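Diplomatic Protocol, week 5: wreaths, anniversaries and who stands where

Hi everybody. I typed these up from my scribbles after class, so if something doesn't match what I said out loud, trust the notes (I was fighting a cold and skipped a whole page on flags).

We left off with national days. Most of you wrote in the quiz that an embassy's big job on a national day is the reception. Sure, that's the part with the food! But the wreath usually comes first, and it's the part the host country notices. When an ambassador lays flowers at the tomb or statue of the host's national hero, the message goes to the hosts: we are celebrating our day, and we're doing it by honoring yours.

Let's go back to our practice case, the Republic of Stotell with its embassy in Clindstead. Ambassador Ristić wants to lay a wreath at the Radulović monument in July. Who gets told? Start with the protocol office at the foreign ministry, in writing, by diplomatic note. Then whoever runs the monument. Then the honor guard, if there is one, and please don't assume there is one. Kwan-ho Chuang asked whether a phone call would do for the monument people. Call them, yes, but follow up with a letter, because the person who picked up may be on vacation that day.

Order of arrival: guests, then embassy staff, then the host's representative, then the ambassador. Anthems come next, and in our case the host's is played last. Customs differ on this, so ask. The ribbon gets straightened, everybody holds still for a moment, and the book is signed on the way out. Bring your own pen.

Our budget for the Stotell exercise is 900, and the guest list stands at 586. Yes, I know. Only 33 of those are going to the wreath laying, the rest come for the reception, and cutting that list is your homework. Getsemaní Salinas has the spreadsheet if you missed it.

Reading: the Brumer handout, section 5. Drafts of your diplomatic note are due Nov 4, 2010, one page, no exclamation marks (I get to use them, you don't).

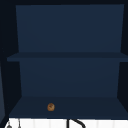
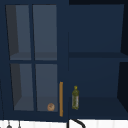
Department of International Relations, Protocol and Ceremonial course

One more thing on the draft. Write it in the third person all the way through: "The Embassy presents its compliments," never "we are happy to say." Last year half of the class slipped into "we" by the second paragraph. If you get stuck, Luzius Berchtold kept a nice clean copy of the one we did on the board.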